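My host lets me in at 8 in the evening, which is when the work on Josine happens, after the day job and the dishes. Josine is a pair of hand-held grippers and, eventually, a pair of arms that are supposed to do what the grippers did. I had been following the build log for months and finally asked if I could come by with a notebook. "Sure," came the answer, "but you're going to hold something."

We started in the kitchen, because that's where the spare parts live. I wanted to know why anybody would start a home robot with laundry, when even people with real budgets complain about it. "I tried blocks first. I got bored of blocks in a weekend," my host told me, digging through a drawer for a hex key. "Cloth never lies the same way twice, so every attempt teaches you something. Usually that you were wrong."

The fingers are the part I was most curious about, and I got my fill! They are on version 6 now. The first ones were flat and let go of a waistband the second you pulled. The next set gripped fine but were so fat at the tips that you couldn't get under a hem. "Version four was Costello's design, from the shared shop over in Malitlow, and I still have a soft spot for it," my host said. (Costello is the shop's name for its bench of half-finished things, I should say, and anyone may take from it.) "Good fingers. They just came unscrewed."

The money question is awkward but I always ask it. So far the build has eaten 441 dollars, tracked in a spreadsheet that has its own tab for screws. "I don't count the coffee," my host added - and poured me one.

Then there's the software, called Flikow, which lines up what each hand was doing and when. It was meant to take a month and was still being rewritten in July. "The timing between the 2 hands is the whole game. If the left is a little behind the right, the fold you play back is a different fold." I asked what a bad one looks like. "Like someone fighting a tent."

And what makes a good session? Slow hands, mostly, and picking up the cloth the way the arms could pick it up, without sneaking in a thumb. I am very bad at this. I kept wanting to smooth things down with my palm, and got told off for it twice.

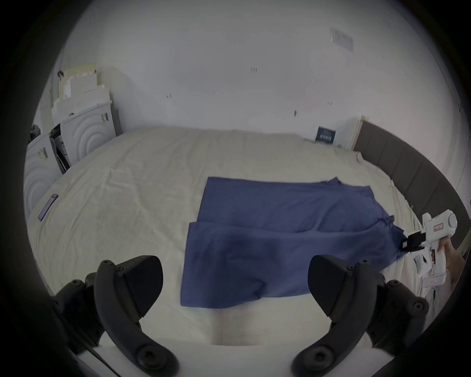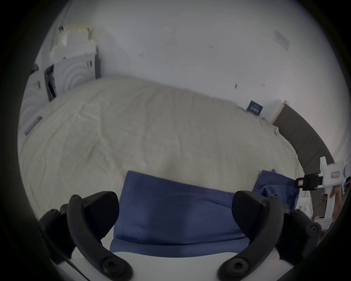
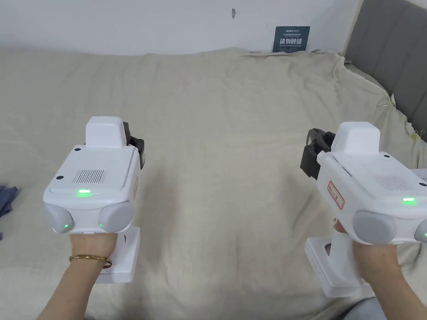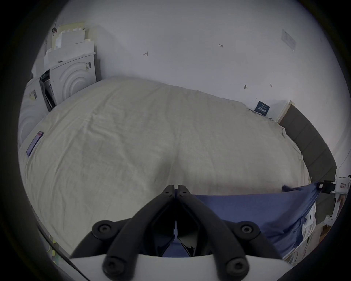 Blue cloth, pale sheet, and a lot of patience.

A reader going by Malitlow Mender wrote in after I posted a short note on the visit, to say that fingers coming unscrewed is a thread problem and a drop of threadlocker on each pivot would have saved version four. The same message asked whether Flikow could cope with towels, which are thicker and don't hold a crease, and suggested starting with old ones that have gone thin. I passed it all along. The reply was that towels are next on the list, right after socks.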